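Ticket: Parcels marked delivered, not received at unit
Status: Open (reopened by requester)
Opened: November 1, 2021
Requester: Oleksandra Prokopenko
Product: Davus delivery notifications
Queue: Grokmont tenant support

Original report

I run the alterations shop on the ground floor. Since the switch to Davus, I get a message on my phone saying a parcel was delivered and signed for, and there is no parcel. The old system sent no messages at all and the parcels came. I'm not against progress but I would like my thread.

Missing right now: a box of zippers from Bonen and a roll of lining fabric. Both show a green check mark. Both show the same signature, which is a straight line.

Please don't send me the link to the help page. I have read the help page. It tells me to look behind a planter, and I don't own a planter.

Reply from support

Hello Oleksandra, thank you for contacting Grokmont. We have refreshed your account. Please log out of Davus, log back in and check whether the parcels now appear. We also suggest checking with neighbors, and confirming that your delivery address is complete.

Status set to Solved.

Requester reply

Status set back to Open. I logged out and in. The zippers did not appear. I don't see how they would.

The address is complete. It has the street, the number, the unit and the word "shop." I typed it in May when we were all told to register and I have a printout of the confirmation page, which I can scan if anyone intends to look at it.

Neighbors: I asked at the copy place and at Tamošiūnaitė, the bakery. The bakery has the opposite problem. They get parcels with no message. They had one for me, as it happens, from before the two I'm writing about, and it had been on top of their flour bins with my name on it in large letters.

So there is a driver, he is coming to this street, and he is leaving things. I'd start from there and leave my password alone.

Reply from support (second line)

Hi, I've taken this over from my colleague. Sorry about the early close, tickets get solved automatically when a canned answer goes out. I've reopened it properly and turned that off for you.

I can see in the log that both parcels were scanned as "delivered, front." The location stored for your unit is a point on the map, and the driver's app goes by the point. The written address is only shown if he taps on it. Could you work through these and write back under each one?

1. Open Davus, go to My Unit, then Map, and tell us where the pin is.

Reply: In the road. When I zoom in, it sits in the middle of the pavement. When I zoom out, it sits on the next street. I moved it onto my door and pressed Save, and it said "Saved." I closed it and opened it again and it was back in the road. I did this several times, so please don't ask me to try it again.

2. Check the building type under My Unit, and tell us whether it is right.

Reply: It isn't. Your record says "single-level retail." It is a long building with two stories, and it has had two stories the whole time I've been here. I don't know who filled in your record or from what.
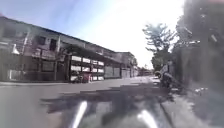
3. Check whether Delivery Instructions is filled in, and copy the text here.

Reply: "Ring bell. Do not leave outside. Do not leave with anyone who is not me." It's there on my screen. Whether it's there on his screen is the question I'd ask if I worked for you.

4. Send a test message from Settings, Notifications, Send Test.

Reply: It came immediately. I never doubted the messages. The messages are the one part that works.

Reply from support (second line)

Thanks, this helps a lot. Findings so far:

The pin jumps back because units in your building were imported as a group, and a group pin overrides the one you set. You see "Saved" because your change is saved, then replaced at the next sync. That wording is misleading and I've passed it on.

The instructions field holds 30 characters on the driver's side. Anything longer isn't shortened, it's dropped completely. Please change yours to something like "Ring bell, hand to owner."

I've asked for your unit to be taken out of the group. That takes 7 working days.

Requester reply

Changed. It now says "Ring bell, hand to owner." I counted, it fits. Why does the box let me type a whole paragraph if it throws the paragraph away? You don't need to answer that, but somebody should write it down.

Seven working days to move a pin seems long to me. I'll believe it when I see it.

Your colleague on the phone thought the driver might be matching my number to something at the other end of the street. I think that's a stretch. It's houses, and nobody would take them for a tailor's.
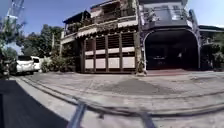
Attachment 2: residential building, street side, two white vehicles parked on the left

Reply from support (second line)

Received, thank you. The building record now says two stories. I've sent the mapping team a note that the group pin is in the roadway.

On the missing parcels: I've opened a trace with the carrier for both. The straight-line signature is what the app stores when the driver presses Skip, so please don't take it as proof that anyone signed.

Requester reply

I never took it as proof. Your system did, it put a green check mark next to it.

Update: the lining fabric has turned up. The copy place had it standing in a corner with their paper rolls. No message about that, naturally. Still no zippers. Bonen say they'll send a second box if I can show them the trace number, so please send me the trace number and not a link to where trace numbers are explained.

The pin is still in the road as of this afternoon.

Reply from support (second line)

Trace number sent to your email. Leaving this open until the pin holds through a sync and the zippers are found or replaced.

Status: Open, waiting on mapping team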